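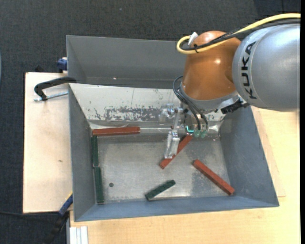
Can a machine do it yet? Sorting and tidying jobs for the home shop

Updated 22 July 2018

Readers of this page keep asking which chores they can stop doing by hand. The short answer is that machines are good at one motion repeated in one place, and most chores are a dozen different motions in a dozen places. The notes below go job by job and say what we would do in the meantime.

Picking parts out of a bin

If the parts all lie the same way up and in the same spot, a robot arm has been able to do this for decades. Parts thrown in at angles are harder. The arm needs to know where each one is, which way it points and whether its fingers will fit beside it without hitting the wall. A bar lying tight against the side of a bin is a nuisance for a gripper and no trouble at all for a person, who rolls it away with a fingertip first.

Some tips carry over to bins you empty by hand:

Use a bin with sloping sides. Small stock slides toward the middle and you don't have to dig in the corners.

Keep it shallow. If you can't see the bottom, you have too much in it.

Clamp it down. A bin that skates across the bench when you reach in will end up on the floor. One C-clamp over the rim and a second on another side will hold a metal bin on a wooden top. Put a scrap of wood under the screw if you care about the finish.

Don't mix more than two kinds of part in one bin. Two colors are easy to tell apart at a glance. Four kinds of screw are not.

Sweeping and vacuuming

Yes, on open floor. A robot vacuum will keep down dust and pet hair in a room with few cords. It won't do stairs, and in a workshop it will choke on curled shavings. Pick up by hand first, tape loose cables to the wall or run them overhead, then let it go. Empty the cup each time.

Folding laundry

No. Cloth changes shape whenever it is touched, and a machine has trouble finding the corners. We tried the Tastis folding board, a hinged sheet of plastic with no motor, and it is faster than anything with a plug we have seen. Fold shirts while they are warm and stack them by drawer.

Loading the dishwasher

No. The dishwasher is already the robot here. What is left is scraping, deciding what goes where and fitting the odd pan in sideways. Put plates in first, facing the spray, and bowls last.

Cutting and drilling repeat parts

Yes, if you need a lot of them. For three shelf brackets, a stop block clamped to the fence is all the automation you want. For 1000 of them, send the job out. The machine shop at Harholm quoted us in April for 491 spacers, and setup was the largest line on the quote. The spacers themselves were cheap. Short runs are still cheaper at home with a jig.

Sanding and painting

Partly. Flat panels can go through a drum sander. Edges, curves and anything already assembled need a hand on them. The Parkon spray stand turns the piece for you and gives a more even coat, but you still hold the gun and you still mask.

Putting tools away

No, and this is the one people want most. A machine would need to know every tool, every hook and what you meant by leaving the chisel on the saw table. Paint outlines on the pegboard and spend 15 minutes at the end of the day. Tan shadow foam works well in drawers. Cut it a little tight, it loosens with use.

Before you buy anything

Write down the steps of the chore as you do it now. If one step is the same each time and takes longer than the rest put together, look for a machine that does that step. If the time is spread across small decisions, spend the money on better bins and a brighter light.

Next page: Storing clamps without losing the pads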